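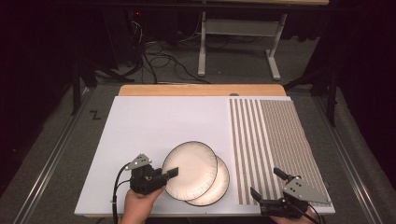 Why is it hard to write software that lets a robot pick up a plate?

A plate is thin, shallow and smooth, and the only good place to hold it is the rim. The software has to find that rim to within a few millimeters, choose an angle for the fingers, and adjust the motion if the plate slides when it is touched. Each of these steps depends on the one before it, and a small error early on can leave the fingers closing on air or pushing the plate away.

The question has occupied the Leitão Laboratory at Skastow Institute of Technology for much of the past academic year. The laboratory's current project concerns table setting and table clearing, two household jobs that most people learn as children and that remain difficult to program. Its product will be a set of software modules, named Velent, which take in camera images and send out finger and wrist motions.

Velent learns from recorded demonstrations. A person holds one gripper in each hand and carries out the job at a table laid with plates and a striped mat. Software records the view from cameras on the grippers and from a third camera placed higher up, together with the position of each gripper and the opening of its fingers. The laboratory has collected roughly 600 demonstrations of plate handling in this way, and more are added each month.

The three camera views give the software different kinds of information. The high view shows where things are on the table and which hand is free. The gripper views show what is happening at the fingertips, where the high view is often blocked by the hands. In earlier versions of Velent all three images were reduced to the same size and treated alike. The current version keeps the gripper images at a higher resolution during the last part of each reach and relies on the high view for the approach.

Plates with a plain white center and a dark edge have been a useful test. The dark edge is easy to find when all of it can be seen. From a gripper camera, however, only one part of the curve may be in view, and a plate held close can fill nearly the whole image. Fine gray streaks run from the rim toward the center, and to an edge detector they can look like a great many short rims. Bright reflections add further false edges, and they move across the surface as the camera moves.

The laboratory's first rim finder looked for a complete oval and failed as soon as the plate came close. Its replacement follows short pieces of dark curve from one image to the next and discards any piece that does not move as a solid object should. Reflections are removed by this test in most cases, as they shift at a different rate from the plate beneath them. The streaks are harder. They belong to the plate and move with it, and the software now separates them from the rim by direction: a streak points toward the center, while the rim runs across that line.

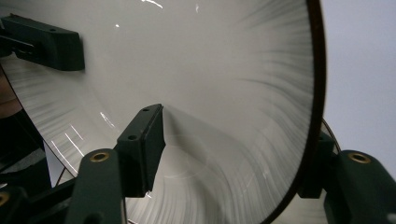
Two Hands, One Plan

Finding the rim is the perception half of the work. The planning half begins when a second gripper is involved. A plate held at two points can be turned and lowered with good control, but the two grippers are then joined through the plate, and a motion by one is felt by the other. If the planner moves each hand along its own path, small differences in timing will twist the plate or pull it out of the fingers.

Velent treats a plate held in this way as a single object with two handles. The planner first decides where the plate should go, and then works out what each hand must do to take it there. The controller compares the two wrist positions 100 times per second and slows both hands when the distance between them drifts by more than 5 millimeters. This limit was reached by trial. A tighter one caused the hands to stop and start, and a looser one allowed the plate to slip.

Letting go has needed as much attention as taking hold. In a stack, the lower plates show only as thin bands beneath the top one, each with its own dark rim line. A planner that picks the wrong band may try to lift more than one plate, or may lower a plate onto a stack that it believes to be shorter than it is. The software therefore keeps an estimate of the height of the stack and corrects it whenever the fingers come close to the uppermost rim. When the estimate and the image disagree, the image is given more weight at short range and less weight farther away.

The state of the fingers matters as well. Fingers that are closed beside a rim can mean several things in a recording: the demonstrator may be about to open them, may have just released the plate, or may be nudging it into line. A single image does not settle the matter. Velent reads a short run of images together with the finger opening before it assigns a label, and recordings that remain unclear are set aside for review by a member of the staff.

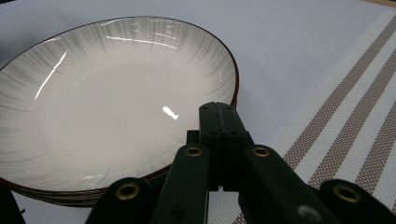 Leitão Laboratory | Department of Robotics and Computing | Skastow Institute of Technology

Review is carried out with Jernine, a program written in the department for viewing and correcting recorded motion. Jernine plays the three camera views side by side above a chart of finger opening, and the reviewer can drag a label from one moment to another. Every change is saved with the initials of the person who made it and a short note.

The program began as a set of scripts for checking that the camera clocks agreed. That task is still its most common use. A gap of a few hundredths of a second between two views is difficult to see in playback, yet it is enough to teach the planner that a plate moves before it is touched. Jernine now measures the gap at the start and end of each recording and rejects any file in which the two results differ. Students joining the project spend their first weeks on this work before they are given a part of the planner to maintain.

Simulation plays a smaller part than it did when the project opened. The simulated plates were useful for testing the two-hand controller, where friction could be raised or lowered at will. They were of less help in testing the rim finder, as the reflections in the simulator were too soft and stayed too still. The laboratory continues to run each new version of the controller in simulation overnight, and reserves the perception tests for recorded images.

Work in the coming term will extend Velent to bowls and to cups with handles. A bowl offers a deeper wall for the fingers but hides more of its own rim, and the direction test will need to be revised for patterns that circle the wall. The department also plans to release the clock-checking portion of Jernine for use by other laboratories in March, along with a small set of sample recordings and a written guide to the label format.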